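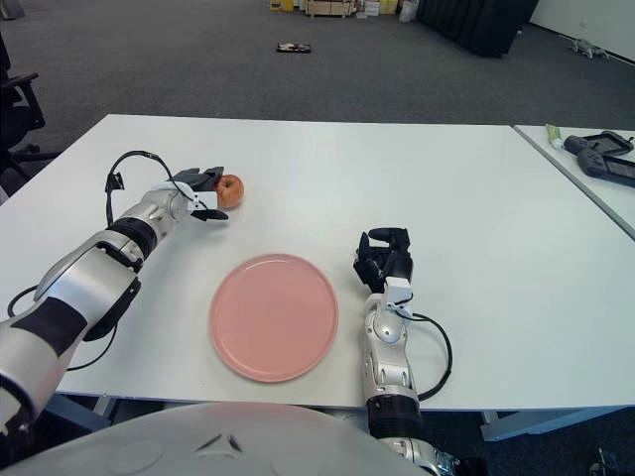
Tsehay Woldemariam
Technical Writer, Listing Tools, Lekerura

Section 13. Adding a vacant lot listing

Use this procedure to enter a residential lot with no building on it. For a lot with a house, see Section 14.

Before you start, have the parcel number, the recorded plat, and the signed listing agreement at hand.

1. Sign in to Lekerura and open Listings > New > Land.

2. Enter the parcel number exactly as it appears on the tax roll, including dashes. The county record loads into the right-hand panel.

3. Select the subdivision. If the lot is in Vosley, choose Vosley East or Vosley West. The plain "Vosley" entry is kept for old listings and cannot be saved on a new one.

4. Enter frontage and depth in feet. Frontage is the side that meets the street. On a corner lot, use the side with the assigned address.

Note: For an irregular lot, leave Depth blank and fill in Lot Area only. Do not enter an average depth.

5. Check the Price per Front Foot field. It is filled in by the system and cannot be edited.

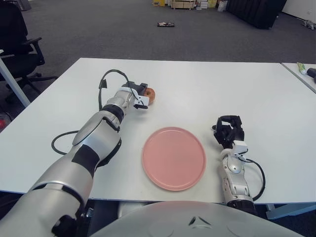 6. Under Utilities, set water, sewer, power, and gas one at a time. "At street" means the line runs along the frontage. "On site" means a stub or meter is inside the lot line.

Caution: Do not select "On site" from the seller's word alone. Attach the utility letter in step 8.

7. Enter the flood zone and the map panel date. If the lot crosses two zones, enter both.

8. Attach the plat and any letters as PDF files. The limit is 2 files per document type.

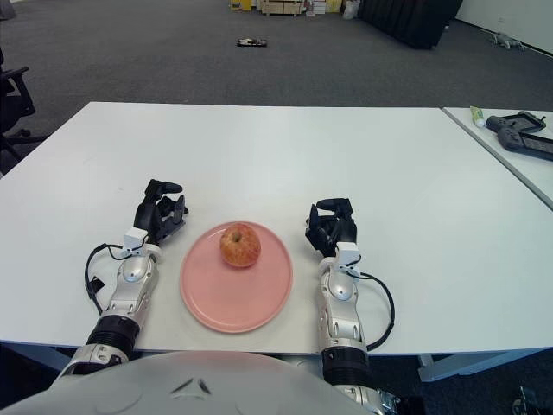
9. Add the remarks. The limit is 2,429 characters with spaces. Contact details are not allowed in public remarks and will stop the listing from saving.

10. Select Review. Fields marked in red must be fixed. Fields marked in yellow may be left as they are.

11. Select Publish. The listing goes to the Drisen feed first and to Aerts after the next feed run.

Note: A draft left untouched for 14 days moves to Archive. To restore it, open Archive, select the draft, and choose Return to Drafts.

Last revised March 29, 2023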